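Stondell, part two: table surfaces, cloth, and where the orange set ends up

2025-09-17

The first post covered the layout and the wiring. This one covers the tables and what stands on them. I spent most of August going back and forth on surfaces, and the notes had reached the point where they needed to be written up or thrown out.

The plan for the Stondell room had a single requirement for the long table: pale, plain, and kept clear between uses. Anything left on it tends to stay on it. It gets wiped down at the end of each session and the floor underneath is dealt with separately, usually later than it should be.
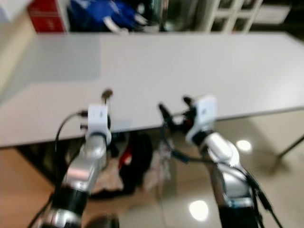

Bare surface or cloth

I compared bare wood grain, bare white, and white with a cloth over the front part. Wood grain hides crumbs and shows glare less than gloss white does. Its drawback is at the back, where groceries pushed against the wall leave rings and grit that sit in the streaks and are easy to miss. A damp cloth along the grain, then a dry one, takes care of most of it.

The orange set is the one Benedita Meireles sold me when she closed her Randeo stall: bowl and plate, same color, same finish. The plate is shallow and holds very little liquid. It is a good plate for bread and a bad one for anything with sauce. Tissues go to the left of it, within reach, and should be thrown away once used, a rule I apply to other people more strictly than to myself. 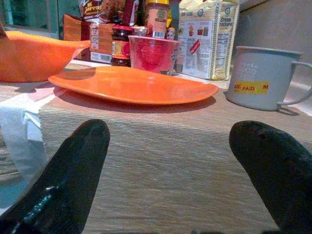 Plate and bowl on the wood-grain top, groceries along the wall.

The cloth came next. Mine is beige, bought from Serrano as a remnant, and it covers the front of the table with a drop over the near edge. The drop matters more than the color. Too short and the cloth creeps backward each time something is dragged across it; too long and it catches on knees. I left it unhemmed for a week to find the right length and then cut it.

On cloth, the bowl and plate can overlap slightly without the clatter they make on a hard top. Long-handled utensils are less cooperative. A ladle laid next to the bowl will project past the edge of the table, and sooner or later somebody walks into it.
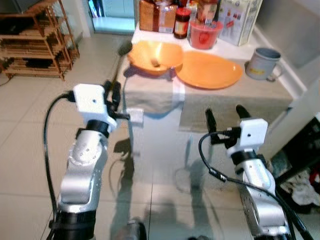
The back strip

Food containers live behind the dishes, against the wall. I tried a riser there (Ornum, the narrow one) and took it out after 3 days. It raised the jars enough to make them easier to knock over and gave nothing back in floor area.

The remaining rule is that the cloth stops short of the food. Packaging sheds, lids drip, and the bare strip can be wiped without moving the dishes.
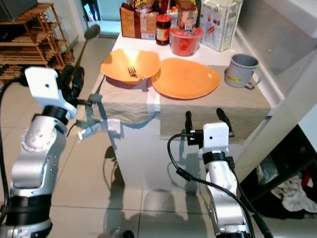

Washing is the running cost of the cloth, and I had underestimated it. It goes in on a short warm cycle with a spin of 1000 and comes out flat enough to use without ironing. A spin of 2000 is beyond my machine and I would not want it. Chocolate and nut spreads are the worst stains, so the jar with the red lid stays on the bare part next to the bread, and spreading is done over the plate. The crinkle in the beige fabric is tolerable. I pressed it once, and it did not last until the evening.

Still open: a second cloth for wash days, and a shorter ladle. The Serrano remnant number is 611 if anyone wants to match the color.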